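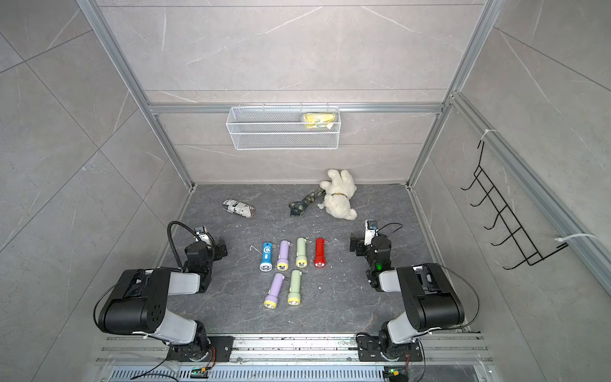

Six weeks with the Mikden two-arm bench

I've had the Mikden kit from Zelov since December and people keep asking me for pictures, so I finally made a page. Some background first! It's a pair of arms on one rail, sold with the grippers and wrist cameras already fitted, and the Wimerance software comes on a drive in the box. I paid for mine. Setup took me 11 hours, and a good chunk of that was me running cables twice because I skipped page 17 of the manual (don't skip page 17).

The flashlight job
Sorting by color is my favorite thing to run on it. Blue, red, a mint green with a yellow head, a couple of lavender ones — cheap plastic lights, and they make great practice parts. The arms face each other with the lights in between, so either gripper can go for one. Plan your handoffs early, though, or you'll spend an evening clicking through collision warnings like I did.

Wrist cameras
One on top of each gripper. I love these. I do wish the cable had a tidier path, and I've asked Zelov if a shorter one is coming. The little green light on the right wrist is easy to spot from my chair, too.

The floor and walls
Gray marble-look tile on the walls, dark stone texture underfoot. I put the teddy bear and the newspaper-print pouch toward the back for soft-object runs, which are a whole different level of hard. The wire basket and the hook rack are next on my list.

What I'd change
The rail is solid and I have no complaints there. The Texier add-on pack is another story: 36 sample tasks, and I've only found a handful I'd use again. Get the base kit, play with it for a while, then decide. More pictures when I get the basket runs going!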